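Come and work with us: model railway maker and bench hand at Wutlow

Right, I'm hopeless at writing job adverts, so I'm going to tell you about it the way I'd tell you over the counter.

I'm Hollis Bellamy and I run Bellamy Models, which makes and finishes small batches of N gauge wagons and narrow gauge kits from our unit in Wutlow. We've been going long enough that some of you will have one of our little slate wagons in a drawer, still in its bag, waiting for a rainy weekend. (I'm not judging, I've got a drawer like that too.) We're a team of four and we need to be five, as the new tram project has got a good deal bigger than I told everyone it would be.

The project is the Drustano tramway. It's a made-up name that stuck after a very silly lunch, and it's going to be a range of OO9 freight trams, trailers and a works car, sold both as kits and ready to run. The first run is 246 of the works car and most of them are spoken for already. After that come the trailers, and if they go as well as I hope we'll be making things with DRUSTANO printed on the side for a good few years yet!

So what would you be doing? Mostly bench work. You'd be cleaning up resin and etched brass parts, putting chassis together, fitting motors and pickups, test running, and doing a share of the decorating. Sachiko Morikawa looks after the paint shop and she'll teach you the pad printer, which is a lovely old thing made by Verov and has moods. You don't need to have used one before. You do need steady hands, and you need to be the sort of person who puts a wagon back under the lamp when something about it bothers you. 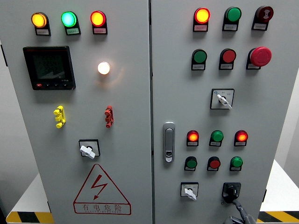 There's also some packing, because there's always packing, and when a batch goes out everybody does it, me included. You'd answer the odd email about spare couplings as well. Jalen Halvorsen does most of the customer post but he'd like a week off at some point this year and I've promised him he can have one.

What I'm looking for: somebody who can solder neatly, or who's made enough of a mess of it to be getting good. Some idea of how a small electric motor ought to sound. Decent eyesight, with or without glasses. Patience with very small screws. If you've built kits for yourself or for friends, bring a couple along when you come to see us – the wonky early ones are just as welcome as the best ones, and they make for a better chat. I'm not bothered about certificates. Juniper Wojcik came to us from a cake shop and now draws all our etches, so please don't rule yourself out.

If you happen to know your way round CAD or DCC sound then say so and I'll be thrilled, but it isn't part of the job and I won't be cross if you don't.

The practical bits. It's 30 hours a week to begin with, and I'm fairly easy about how you spread them, as long as you're in most mornings. We start at half past eight and the kettle goes on before that. Pay depends on what you can already do, and I'll tell you the figure before you come in so you're not wasting a train fare on us. There's a staff discount, free parking in the yard, and a bike rack under cover. The unit is all on one level, with a ramp at the side door and adjustable benches. We do use solvents and resin, in a proper extracted booth, so have a word with me if you've got asthma or allergies and we'll talk through what would work.

We do a handful of exhibitions each year and it'd be nice if you came to one or two. You'd be paid for the day and I buy the lunch. The layout we take is 7 feet long and folds up in the middle, and it goes in the back of my van if you say kind things to it.

To apply, write to me at the Wutlow address or through the contact form and put "bench job" at the top. A page is plenty. Tell me what you've made, what you'd like to be better at, and which railway you'd bring back if you could have just one. Photos of models are very welcome, but please don't send the models themselves through the post.

I'll be reading everything through August and asking people in for a morning at the bench soon after, paid, with a works car chassis to put together and nobody timing you. Noemi Castellanos will be ringing round to sort out the visits, so if a voice you don't know asks whether you take sugar, that'll be her.

Hollis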